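Teleoperated demonstration

Teleoperated demonstration is a method of teaching a robot a task by having a person control it from a distance while its movements are recorded. It differs from kinesthetic teaching, in which the person takes hold of the arm and guides it directly. Both belong to the wider field of learning from demonstration.

Methods

The operator usually wears tracked gloves or holds a pair of controllers. Arm and wrist positions are copied to the robot at a fixed rate, and finger positions are converted to suit the joints of the robot hand. Kinesthetic teaching needs less equipment but is difficult with hands that have many joints, as one person can seldom place every finger at once.

Simulation

Demonstrations may also be given to a simulated robot. Kitchen tasks are common, among them the handling of food over a cutting board. The Olero task set, released by Hedum in July, contains nine such tasks, two of which require both arms. Each recording stores joint angles, object positions and the rendered view.

Limitations

Most systems return little or no sense of touch, and operators tend to grip soft objects too tightly. Recordings by different operators may also vary in speed and path, which can hinder training.
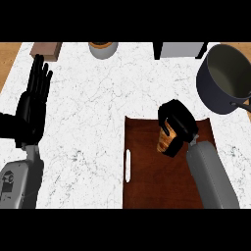 Delyth Jenkins has objected that variation between operators should not be listed as a limitation, and that policies trained on the work of a single operator recover poorly from small errors.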